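Workshops | Member builds

Last updated: August

The arm at the back bench of the Pirness shared workshop has been there since the spring, and its builder comes in most Thursday evenings to work on it. The gripper is on its fourth set of fingers. The job the builder has given it is a dull one: pick up a cloth, fold it once, put it down.

"I wanted something I'd use," the builder says. "Everybody starts with blocks. I did blocks for a month. Then I had a machine that could stack blocks, and I don't need any blocks stacked."

The project is called Hakala. The first version ran at home, on a kitchen table in Clivel, until the table turned out to be the problem. Each time the arm stopped short, the table moved with it, and the gripper landed in a slightly different place on the next try.

"I spent two weeks on software before I put my hand on the table and felt it shake," the builder says. "The bench at the workshop is bolted down. That fixed more than anything I wrote."

Cloth is hard for a gripper. A block has the same shape every time it is picked up, and a cloth does not. The early fingers were hard plastic with flat faces, and they would either slide off or take hold of far too much. The green ones now fitted took several evenings to get right.

"The old ones would close and come up with nothing," the builder says. "Or they'd grab the middle, and then you've got a ball. You can't fold a ball. You want a corner."

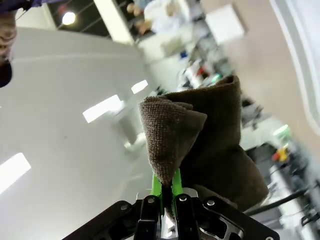

The green fingers holding a corner of a brown microfiber cloth.

The color has no purpose. It was the spool that was already on the printer. The builder has since bought more of it, partly so the spare fingers match and partly because they are easy to find when they get dropped under the bench.

The control board came secondhand from Stiditz, a surplus dealer, and cost less than the cable that connects it. The builder logs every attempt in a notebook, and the count stood at 476 when we spoke. The last 52 were all with the current fingers.

"I write down what I changed and whether it got the corner," the builder says. "That's all. If I change 2 things at once I cross the line out, and I don't count it."

Picking up is the part that works best. Folding still goes wrong often – the far edge drags, or the cloth lands at an angle and the next fold makes it worse. The builder has tried moving more slowly, which helped, and lifting higher, which did not.

Other members have suggested a second arm. The builder has priced one and is not in a hurry.

"Two arms is two sets of problems. I'd like to get one fold I trust first."

The next change is a softer pad for the inside of each finger. After that the builder wants to try a dish towel, which is bigger and heavier, and has already brought one in from home. It is in the drawer with the spare screws.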